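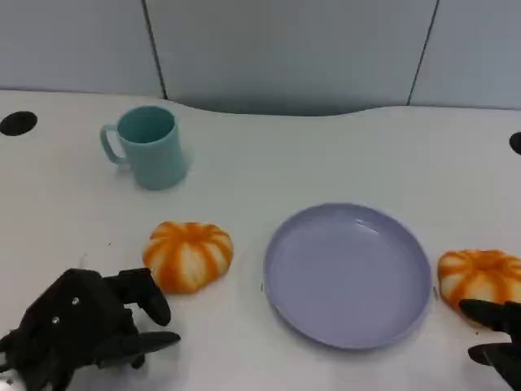

Citrouilles en peluche : comment les laver sans les abîmer ?

Debora Carbone
Bonjour à tous ! J'ai ressorti mes petites citrouilles rayées orange et blanc, toutes douces, pour décorer la table avec ma vaisselle pastel (mug bleu-vert clair, assiette lavande, j'adore le mélange). Le problème, c'est que les bandes crème des miennes ont grisé depuis l'an dernier. Je n'ai plus l'étiquette. Machine à 30 degrés ou pas ? J'ai peur que l'orange déteigne – et je reçois dimanche...

Chiamaka Etim
Surtout pas de machine sans étiquette ! J'ai fait ça avec une des miennes, le rembourrage est parti en boule d'un côté et elle ne tient plus debout. Maintenant je prends un chiffon blanc à peine humide, une goutte de savon doux, et je tamponne seulement les parties claires. Essaie d'abord dessous : si le chiffon ressort orange, tu arrêtes tout. Ensuite séchage à l'air, loin du radiateur, et un petit coup de brosse à dents souple pour relever les poils. Compte à peu près 17 heures de séchage, chez moi c'était ça.

Vignesh Kandasamy
moi je passe juste l'aspirateur avec un collant sur l'embout, ça enlève bien la poussière. pour les taches je sais pas

Dernière mise à jour : janvier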